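Third week with the arm at Brokeo and I've finally sat down and read the rules properly. All of them. With biscuits!

I say rules, but what we had was a wiki page that people kept adding to whenever something got squashed. Stanisława Pawlak has boiled it down to two sides of A4 (dated 2019-03-06, so still warm from the printer) and I like it a lot more than I thought I would. Speed stays at 80 mm a second whenever a hand could reach the arm. One person drives, and that same person has the stop button. No leaning in to straighten something up while the motors are live, which is my worst habit by a mile.

The bit I keep going back to is baskets. Handles count as obstacles, even the soft ropey ones, and you plan your way round them before you think about whatever is inside. You also leave the soft toys where they are at the back, because tidying up between runs makes the log useless (guilty, run 29, sorry everyone).
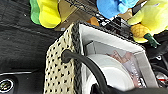

Who is allowed to restart the arm after a stop? The person who pressed the button, and only once they've said out loud that everyone's hands are clear.

I did grumble about the saying it out loud part. It feels daft when you're on your own in the room at Storkmont, but after a few days it comes out by itself, a bit like "mirror, signal" when you're learning to drive.

Still not sure about the grip limits. The sheet has one number for everything, and I'd want a lower one for paper and thin wrappers. I've scribbled that in the margin and we'll argue about it over lunch.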